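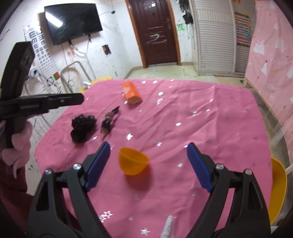
The cloak room

Costume hire was supposed to have died with the arrival of cheap fancy dress. In Stavinbridge one shop is still lending out highwaymen, nuns and pantomime cows, and the hems are still done by hand.

The bell over the door at Serow Costume Hire does not work, so customers tend to stand on the mat for a while before they say anything. Roscoe Esposito usually hears the floorboards. He comes down from the workroom with a tape measure round his neck and asks two things, when the event is and whether it will be outdoors. The second matters more than most people expect. A velvet frock coat that has spent an evening on a damp lawn can be out of use for three weeks.

The shop is on the narrow end of Mill Street, between a shoe repairer and a place that sells fish tanks. It has two floors and a cellar. The cellar holds animals and armour. The ground floor is what Esposito calls "centuries", and the upstairs front room is hats. He took over the business seven years ago from the woman who started it, Miss Serow, a retired dressmaker who had begun by lending out her own stage clothes to the operatic society and found that other people kept asking. She charged by the night and wrote everything in a ledger. He has kept the ledgers, and now and then somebody comes in wanting to know what their parents wore to a particular New Year dance.

There were once hire shops like this in most market towns. They lived on amateur theatre, school plays, works parties and the kind of vicarage event where everyone was told to come as a book. The trade was never a rich one, but it was steady, and it had a sensible shape to its year. Pantomime orders came in from August. Victorians went out for Christmas markets. Spring was musicals, mostly set in Austria or Oklahoma, and summer was carnivals.

What changed was the packet costume. By the early years of this century a person could buy a whole pirate, hat included, for less than the price of hiring one, and there was no deposit to lose and nothing to bring back. It did not matter much that the hat was felted card and the boots were a pair of flaps to tie over your own shoes. For one evening it would do. Shops that had been going for decades closed within a few years of each other, and their stock was sold off by the rail.

Esposito bought some of it. He was working then as a cutter at Nakamura, a school uniform firm on the ring road, and he spent his holidays driving to closing-down sales. "I'd go for one tailcoat and come home with a van full," he says. "You'd see good work going for the price of the hanger. Somebody had pad-stitched those lapels."

When Nakamura moved its cutting room elsewhere, he took his redundancy money to Miss Serow and asked what she wanted for the lease. The two stocks together came to almost 1,000 costumes. He spent the first winter going through them and let a good many go, mainly nylon things from the Seventies that could not be cleaned any more without falling apart. The list he works from today has 603 complete outfits on it. A complete outfit means that every part can be found and is fit to wear, down to the gloves. Odd parts are not counted, and there are a lot of those.

Upkeep takes most of the week. A costume that comes back on a Monday is aired, checked under a lamp, mended and cleaned, and may not be ready to go out again until the following weekend. Wool is brushed and hung. Cotton is boiled if it will stand it. Anything with boning or glued trim cannot be washed at all, and for the linings of these Esposito uses a spray called Clurnix, which he buys by the case and which leaves the back stairs smelling of pears. Older wardrobe hands use cheap vodka in a plant mister and say it is just as good.

Then there is the altering. Hire clothes are built differently from ordinary ones. The seams have wide allowances, sometimes two inches a side, so they can be let out and taken in over and over. Waistbands are made in two halves and joined at the back. Hems are deep and tacked with long stitches that pull out in one go. Esposito turned up a footman's breeches from the cellar to show this. Inside the waist were five name tapes, one on top of another, and a row of needle holes where the back seam had been moved so often that the cloth had started to look like a stamp edge.

"A shop-bought suit gets one owner," he says. "This has had a couple of hundred, and they've all been different widths."

Weddings now bring in a fair part of the money. Couples who want a Regency party, or a single uncle dressed as a town crier, would sooner hire than buy, and they book early. Living history groups come for loans when a member has outgrown something. Small film crews ask for bulk, preferably brown. Schools have mostly gone, although there has been a small return in the past year or two, led by parents who are tired of buying a costume in March for a child who will not fit it by April.

That points to a wider change. People who would not have thought twice about a packet costume five years ago are asking where it goes afterwards. Most of it is polyester with plastic trim, which is hard to pass on once the seams have gone and harder to recycle. Several of the customers I spoke to in the shop mentioned this without being asked. One, a primary teacher collecting a set of shepherds, said she had cleared a cupboard at school and thrown out four bin bags of things that had been worn once. She had not enjoyed it.

It would be easy to make too much of this. Hiring is still dearer on the day. A full outfit from Serow costs more than a packet from the supermarket, and you have to go to Mill Street twice. For a last-minute party it is no use at all, and Esposito will say so. He sends people to the charity shops and tells them to look for a dressing gown. With a good dressing gown, he says, you can be a wise man, a boxer, Noël Coward or somebody's nan.

He is also open about what he does badly. He has very little for children under seven, very few superheroes, and nothing that lights up. He does not hire out wigs, after a bad experience with a Restoration comedy, and sells them new instead, in a net, with instructions. Shoes are a standing problem. Feet have got bigger, and the best of the old stock was made for men who took a size seven. He has tried buying modern dance shoes and covering them, and the results are all right from the fourth row.

The skill side worries him more than the money does. Altering hire stock is quick, rough-looking work that takes a long time to learn. A sewer has to see what a garment has been through and leave it so that the next person can undo it. Colleges teach costume making, and teach it well, but graduates want to make things and go off to London or Cardiff to do so. Few want to spend their days taking in the same cassock. A girl from the sixth form comes in on Saturdays and has turned out to be fast on hooks and bars. She is going to study marine biology.

On the afternoon of my visit the pantomime bookings were going up on the wall of the workroom, each on its own card. Two different villages wanted the same dame's crinoline for overlapping weeks in January. One had it last year, the other the year before, and both had written rather firm letters. Esposito had the crinoline out on the stand and was working out whether the hoops would go round a second frame. He thought they might if he took the bottom tier off and ran up another from curtain lining.

Downstairs a man in cycling shorts was waiting on the mat. He needed to be a bishop, indoors, for a colleague's leaving do, and he had no idea of his hat size. Esposito put the tape round his head, wrote the number on the back of his hand and went up to the front room to look.

Serow Costume Hire, Mill Street, Stavinbridge. Fittings by appointment. Pantomime bookings close at the end of September 2019.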